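July 2, 2023

Slept till nine, which never happens, and then lay there feeling guilty about it until the heat got into the bedroom and made the decision for me. Coffee, two slices of the seeded bread from Bastov (the end of the loaf, a bit dry, toasted up fine) and then I put on the old green shirt and told myself this was the day I'd deal with the back room.

I've been saying that since we moved to Skolley. Tomomi says I talk about the back room the way other people talk about going back to school. She came over at half past ten with her own gloves and a bag of cherries and we started on the boxes by the door, the ones that never got opened. One was all cables. One was Mom's tablecloths, and we lost a good half hour to those, spreading them out and deciding which stains counted. I kept four! I had planned on keeping one. The rest are in a bag in the hall and I'm not allowed to look inside it again.

We found the receipt for the bookcase too, 300 for a thing that has leaned to the left since the day it came, and I got mad about it all over again. Tomomi made me throw the receipt away.

Then Ayten called in the middle of everything, wanting to know if I was coming to Vusside in August or not, because Sevim has to tell the people with the house. I said yes. I hadn't decided until I heard myself say it, but I'm glad now. A week by the water, and I can bring one of the tablecloths so they see some use. It's 25 each for the boat day, and Gwilym is doing the driving again, so we'll hear the whole album both ways, probably twice. 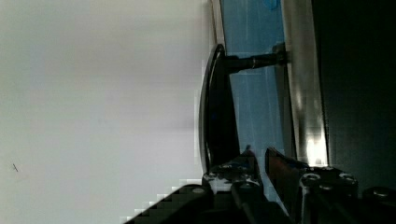 I have got to stop buying everything in black. I noticed it today going around with the cloth, because I did all the fiddly bits I normally skip, the knobs and the brackets and whatever sticks out, and every one of them shows dust the minute I walk away. The worst is that curved black piece with the dark shaft behind it, out in front of the light blue panel. It does look good when the light catches the rim, I'll give it that, a thin shiny line all down the edge. And I still love the blue, with those pale streaky reflections in it. The silver bar next to it is another story. It's the brushed kind, gray and white with a bit of gold in it, and I can never decide if I'm looking at a smear or just the metal. I wiped it up and down, then side to side, then Tomomi told me to leave the poor thing alone and eat a cherry.

Lunch was late and not really lunch. Cherries, cheese, the cold potatoes from Friday with too much salt. We ate standing up because the chairs had boxes on them by then.

Afternoon was slower. Tomomi left at three to pick up her sister and I carried on by myself with the radio, did the windowsill, did the shelf with the paint cans (why do I own so much primer?) and found the good scissors. They were in the box marked KITCHEN MISC, which I must have gone past a hundred times. Very pleased about the scissors.

Zerrin texted around five that her Nambiar order finally came and they'd sent the wrong curtains, yellow ones. She says she might keep them. I told her to hang them for a week first and see if she gets sick of them.

There are still six boxes. I moved them against the far wall so the floor looks bigger. Back aches, hands smell of vinegar, and I have to remember the trash goes out tonight and to pay Sevim my share before she asks.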